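Last updated January 7, 2021

# Turkport Reading Group in Literature and Economics: Frequently Asked Questions

## What does the group read?

Mostly British and American fiction from the nineteenth century, read next to the economic writing of the same years. We spend one term on novels about debt and bankruptcy and the next on shorter pieces: pamphlets, magazine serials, a few plays. The current list is posted on the Turkport page under "Readings."

## Do I need a background in economics?

No. Most members come from English or history departments. When a reading depends on a technical point, such as how a bill of exchange was discounted, we send out a two-page note with it.

## Who can join?

Graduate students, faculty, independent scholars and anyone else who can do the reading. We cap membership at 20 so that everyone can speak. If the group is full, your name goes on a waiting list, and places usually open in March, when the second half of the program starts.

## How much reading is there?

Up to 100 pages for an ordinary meeting. Long novels are split over several meetings. The longest book on this year's list runs to 480 pages in the edition we use and is spread over five.

## Which editions should I use?

Any complete edition will do for discussion. If you plan to quote in a paper for the workshop, please use the edition named on the list so page numbers match. Abridged texts cause trouble. The chapters on money are often the first to be shortened.

## Where do meetings take place?

All meetings are online for now. The link goes out the day before. When we return to meeting in person, we will use the seminar room at the Erkitz Library again, and members at a distance will still be able to call in.

## Can I present my own work?

Yes. Two meetings each term are set aside for drafts. Send an abstract of no more than 200 words, and say whether the piece is a chapter, an article or a conference paper. Drafts circulate a week ahead and are not to be passed on outside the group.

## What is the Zeman Fund?

The Zeman Fund pays small research costs for members without university support – copying fees, interlibrary charges, a reader's card. It does not cover travel or books. Apply by email with a short statement of what you need and what it costs. Receipts are required.

## What is the Fullar Collection, and can I use it?

The Fullar Collection is a set of trade cards, account books and loose household bills kept at Erkitz. It is open to members by appointment. Pencils only, and no bags at the desk. Photographs for private study are allowed without flash. To publish one, you need written permission from the library.

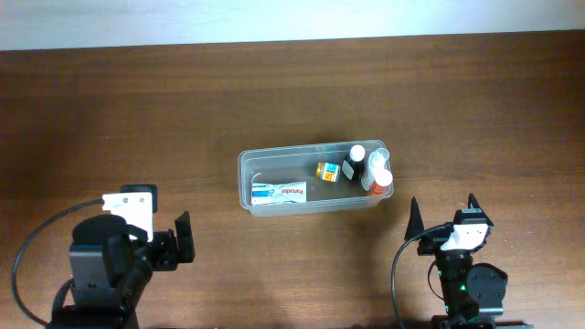 Loose bills in the Fullar Collection are brought out one folder at a time, and readers are asked to keep them in the order they arrive. Larger account books stay on their supports. For your own pencils and paper slips, bring something plain and open that staff can see into. A translucent plastic container without a lid, set on the tabletop where you are working, is fine. Closed pencil cases have to be left in the lockers. Please book at least a week ahead, and give the folder numbers if you have them.

## Are meetings recorded?

No. Notes are taken on the main points and shared with members, without names attached to comments. If you miss a meeting, the notes and any handouts stay on the Turkport page until the end of the term.

## Is there a fee?

There is no fee to join. Members pay for their own books, though many of the older texts can be read free online. Links are given on the reading list where we have checked that the scan is complete.

## How do I leave the group?

Send a one-line email to the Turkport address. If you are down to present a draft, let us know as early as you can – the slot can go to someone on the waiting list.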